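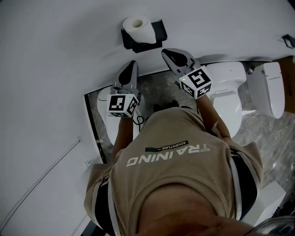

Home | Guides | Bathrooms | Floors | Contact

Part 2: Cleaning the floor and wall base around the fixtures

By Sunita Baptiste
Thursday, November 25, 2021

Applies to the Woltivero washroom sets, any row of two or more white fixtures along one wall. Read Part 1 first if the set is new and the sealant is under a week old. Don't wet new sealant.

You need:
Bucket, two cloths (one for floor, one for fixtures, don't swap them)
Small soft brush
Presetti mild cleaner, or any mild one without bleach
Rubber gloves
Old towel
Flashlight

CAUTION: Never mix cleaners. Bleach plus anything acid makes a gas you don't want to breathe. Open the door or run the fan first.

2.1 Clear the floor

1. Take out the bin, the brush and its holder, mats, spare rolls. All of it, out the door.
2. Roll on the holder? Take it off or it will get splashed. Put it up high somewhere.
3. Sweep toward the door. Corners first, then along the wall, then the open floor.
4. Hair and lint collect right where the fixture meets the floor. Pick it out dry. Once wet it just smears.

Note: shine the flashlight low along the wall. Shows up dust you can't see standing.

2.2 Wipe the fixtures

1. Mix 2 capfuls of cleaner in a full bucket of warm water. More does not clean better, it leaves a film.
2. Start with the fixture farthest from the door. Work back.
3. Outside first: top, sides, then down to the foot. Wring the cloth well.
4. Brush round the foot. Short strokes, light pressure.
5. Rinse cloth. Next fixture.
6. Leave the insides till last. Separate brush, separate water. See Part 3.

CAUTION: No scouring pads. No powder. Scratches in the glaze hold dirt and the warranty won't cover them.

2.3 Wall base

1. Wipe the wall from the bottom of the paper holder down. Up and down strokes, not sideways, or you get tide marks on pale paint.
2. Go behind each fixture as far as your hand fits. Don't force it, the supply line may be back there.
3. Check the joint between wall and floor. Gaps, black spots, peeling = stop and see Part 5, resealing.
4. Dry with the towel straight away.

Note: on flat paint try one spot first. Some of the older Hornberg finishes rub off on the cloth. If you see color on the cloth, plain water only.

2.4 Floor

1. Fresh water. Yes, again.
2. Mop or cloth from the wall out to the door. Don't flood it. Standing water gets under the fixture foot and then you have a smell nobody can find.
3. Leave 11 minutes with the cleaner on, then rinse.
4. Towel dry round each foot. Gray floors show streaks worse then white ones, so go over it twice.
5. Wait till dry before putting anything back.

CAUTION: Wet tile is slippery. Closed shoes, no socks. Keep the door shut or put a sign out.

2.5 If something rocks

Push lightly on the side of each fixture. It should not move. If it does:
1. Stop using it.
2. Do not tighten the bolts hard, the china cracks.
3. Turn off the supply and call whoever fitted it. Have the set number handy, it's on page 65.

Do this whole part once a week in a home, daily in a shared washroom. Recheck the joint every April.

Comments

Wojcik: Step 2.3 saved my paint. Did it sideways for years and always had marks

Gus Calloway: What about natural stone floors? Is the Presetti ok on that?

Sunita Baptiste: Gus, no, get a stone cleaner. Will add it to the next version.

Gus Calloway: Thanks. Also page 65 is missing in my printed copy, goes from 64 to 66.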